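Timstead Facilities Support
Ticket 408: Desk top, Room 248
Status: Open
Opened: 21 Aug 2025
Requested by: Munther Mansour

Issue
The requester reports that the cable hole in the desk top has no cover and asks that one be fitted. The top has a light wood-grain laminate finish. The hole is round and lies near one edge.
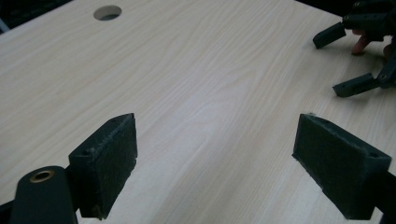 A 60 mm cover from the Jakel range was ordered under the existing furniture agreement. Delivery is expected within 5 working days. The hole must be measured before the cover is pressed in, as desks supplied in December were drilled to a different size.

Additional request
The requester also asked whether the top should be refinished. Semine advised that a dull patch may be residue from cleaning spray. Staff are to wipe the surface with a damp cloth and report back on this ticket. Refinishing has not been approved.
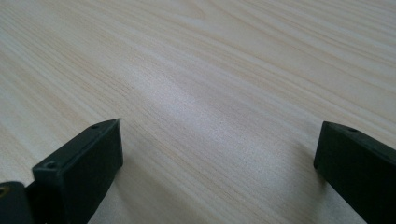 Desk top, Room 248: grain and area of brighter light.

Next action: Fit cover on delivery. Assigned to Beyene.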